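Folding and Care FAQ: Tracksuits, Warm-ups and Other Striped Sportswear

Maintained by Aisyah Liew, garment care desk, Skuvel. Last revised in January.

This page covers sorting, washing, drying and folding of club sportswear in knitted polyester and polyester-cotton blends. It applies to the Wedell and Duggan kit ranges and to most similar garments. For down, waxed cotton and coated rainwear, use the outerwear FAQ.

General

Which garments does this page apply to?
Track jackets, track pants, sweatpants, warm-up tops and training shirts. The instructions assume a garment with no more than one full-length zipper and no bonded membrane.

What if the care label disagrees with this page?
Follow the care label. If the label is missing or unreadable, wash cold on a gentle cycle and dry flat.

Do I need to wash kit before first use?
Yes. Red, navy and black items release loose dye in the first wash. Wash them alone or with items of the same color.

Washing

How do I keep white stripes from turning pink?
Turn the garment inside out, use cold water, and remove it as soon as the cycle ends. Most dye transfer happens while wet fabric sits pressed against itself in the drum. A color catcher sheet helps in the first few washes but does not replace sorting.

The stripes are already pink. Can they be recovered?
Sometimes. Rewash immediately in cold water with an oxygen-based brightener that is labeled safe for colors. Do not tumble dry first, as heat sets the dye. Chlorine bleach will damage the red before it restores the white.

Can I use fabric softener?
No. It leaves a film on polyester that holds odor and slows drying. If the fabric feels stiff, the usual cause is too much detergent – run an extra rinse.

How full should the drum be?
Fill to no more than 80 percent by volume. Zippers should be closed and drawstrings tied in a loose bow. An untied drawstring can pull through its channel at one end, and rethreading it takes longer than tying it.

Drying

Can tracksuits go in the dryer?
On low heat, if the label allows it. Remove them slightly damp and finish on a rack. High heat shrinks the elastic in waistbands and cuffs at a different rate from the surrounding fabric, which produces permanent puckering.

Where should I hang them?
Hang pants from the waistband and jackets from a wide hanger. Do not peg through the stripe. Tape trim holds a peg mark longer than plain knit does.

Folding

What surface do I need?
Any clean, flat surface longer than the garment is wide. A padded bench or an ottoman works well for sportswear. Knit fabric grips a woven cover slightly and stays where it is placed, while on a polished table the upper layer tends to slide. The drawback of padding is that it gives under hand pressure, so creases are harder to press out. Smooth with the flat of the hand and avoid pushing down.

What state should the garment be in before I start?
Right side out, fully dry, pockets empty, zipper closed. Shake it once from the shoulders or waistband. If it comes out of the basket as a bundle, locate the trim first. The stripes follow a fixed line on the garment, and finding one end of them is quicker than hunting for a sleeve or leg.

Red fabric and double white stripes on the gray cover:
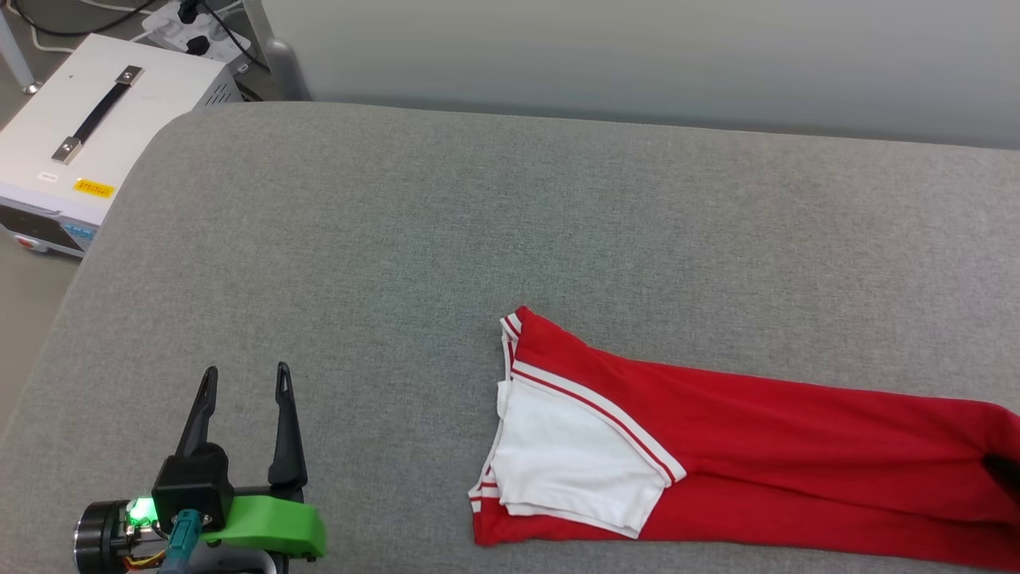
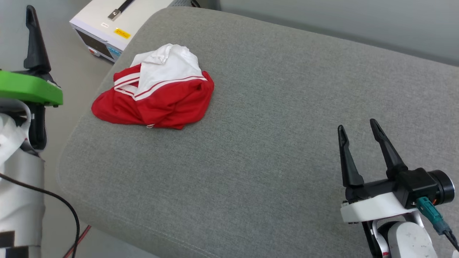
How do I fold track pants?
1. Lay the pants face up with the waistband to your left.
2. Fold one leg over the other so that the outer stripes lie on top of each other.
3. Pull the waistband and the cuffs gently in opposite directions to remove slack.
4. Tuck the point of the seat seam inward to give a straight edge.
5. Fold the cuffs up to the waistband, then fold in half again.
The finished piece should measure no more than 14 inches on its longest side. If it is longer, fold in thirds at step 5.

The waistband keeps rolling over. What am I doing wrong?
Probably nothing. Elastic relaxes unevenly after washing, and a lined waistband rolls toward its lining. Turn it back, hold it flat for a few seconds, and continue. If it still rolls, fold the pants with the waistband on the inside of the final fold.

How do I fold a track jacket?
1. Close the zipper and lay the jacket face down.
2. Fold each side in toward the center, with the sleeve laid straight down along the back.
3. Turn the hem up to the base of the collar.
4. Turn the piece over and stand the collar up or lay it flat, as the shelf height allows.
Light collars should not rest directly on dark or red fabric if there is any dampness left in either.

Should the jacket and pants be stored as a set?
Yes, if sizes are mixed in one stack. Place the folded pants inside the last fold of the jacket. Danang Subramaniam, who runs our kit room, sorts by size label first and by color second, and we recommend the same order.

Storage

How high can a stack be?
Keep stacks to 6 sets. Above that, the lowest pieces take a hard crease across the stripe, and the stack leans.

Which bins fit?
The Galleo shallow bin holds one stack of adult sets. The deep version holds two side by side but makes the lower sizes hard to read.

How often should stored kit be refolded?
Every 7 weeks in the off season. Change the position of the main fold each time so that it does not fall on the same line of trim.

Can I store kit in plastic bags?
Only for transport. Use cotton bags or open bins for anything longer than a weekend away.

Repairs and Replacement

The stripe has started to lift at one end. Can it be sewn?
Yes. Use polyester thread and a short straight stitch along the existing needle holes. Do not iron the tape down – adhesive webbing stiffens the trim and fails in the wash.

Can I replace a drawstring?
Yes. Replacement cords are sold by length. Measure the waistband laid flat, double it, and add enough for the bow.

Who do I contact about a size label that has come off?
Write to the garment care desk with the range name and the color. Include the chest or waist measurement taken with the garment flat and unstretched.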